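# How a TV Mystery Show Gets Made

A mystery show on TV looks simple when you watch it. Something goes missing, a detective asks questions, and by the end you know who did it. Making one takes many months and a lot of people. We'll use a made-for-families series called *Rerngate* to explain how it works. In *Rerngate*, a detective named Wemis solves puzzles in a small harbor town.
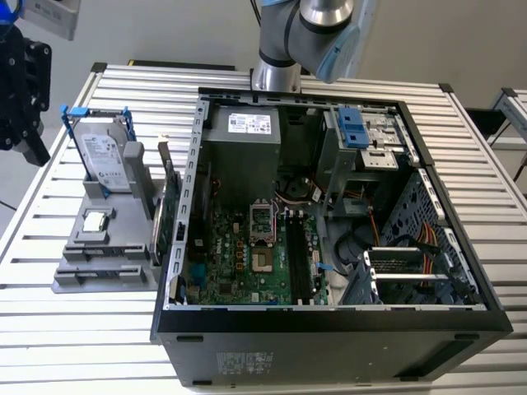
## It starts at the end

Most stories are written from the beginning. Mystery writers often start with the answer. They decide who did it, how, and why. Then they work backward and choose what the detective will find.

The writers sit together in a place called the writers' room. It is a normal room with a big table and a board on the wall. They write each part of the story on a card and pin it up. If a part doesn't make sense, they move the card or throw it away. One episode of *Rerngate* used 19 cards before anyone wrote a line of talking.

## Clues and red herrings

A clue is a piece of information that helps you find the answer. It can be a muddy shoe, a wrong date on a letter, or something a person says by mistake.

A red herring is something that looks like a clue but leads you the wrong way. In the first episode, the baker at McKinnon Bakery has a cut on his hand and won't talk about it. You think he broke the museum window. Later you learn he cut himself opening a can and was embarrassed.

Writers try to be fair. A fair mystery shows you the real clues before the detective explains them. You might not notice them, but they are there. If the answer depends on something you never got to see, people feel cheated.

## The script

When the cards are in order, one writer goes off and writes the script. A script has the words the actors say and short notes about where they are and what they do. One page of script is usually close to one minute on the screen.

The first try is called a draft. Other people read it and send back notes. The writer fixes it and sends it out again. This can happen many times.

## Filming out of order

Shows are hardly ever filmed in the order you see them. If Wemis visits the lighthouse in the first episode and again in the last one, both visits may be filmed on the same day. It saves a lot of driving.

This makes a problem. If Wemis has a bandage on her left hand in one shot, it has to be there in the next shot too, even if that shot is filmed weeks later. One person on the crew has the job of watching for this. The job is called script supervisor, and it means taking a great many notes and photos.

The harbor in *Rerngate* is a real one, in a town called Ostwood. The police station is not. It is a set, built inside a large building called a soundstage. Some of its walls can be rolled away so the camera fits -- that's why you sometimes see a tiny room from very far back.

## Editing and sound

An editor picks the best shots and puts them together. In a mystery, the editor also decides how long you get to look at a clue. If the camera stays on the muddy shoe for two seconds, you may miss it. Five seconds, and everyone on the couch shouts "the shoe!"

Sound comes next. Footsteps, doors, and rain are often recorded again later because the microphones on the set are there to pick up voices. Then music is added. Slow, low music tells you to worry -- sometimes when there is nothing to worry about.

## Words to know

**Episode:** one part of a TV series.

**Season:** a group of episodes that are shown together.

**Suspect:** a person who might have done it.

**Alibi:** proof that a person was somewhere else at the time.

**Cliffhanger:** an ending that stops at an exciting moment, so you want to watch the next episode.

## Try it yourself

Think of something small that could go missing at home, like the last cookie. Decide who took it. Now write down three real clues and one red herring, and read your story to someone. Stop before the answer and ask them to guess.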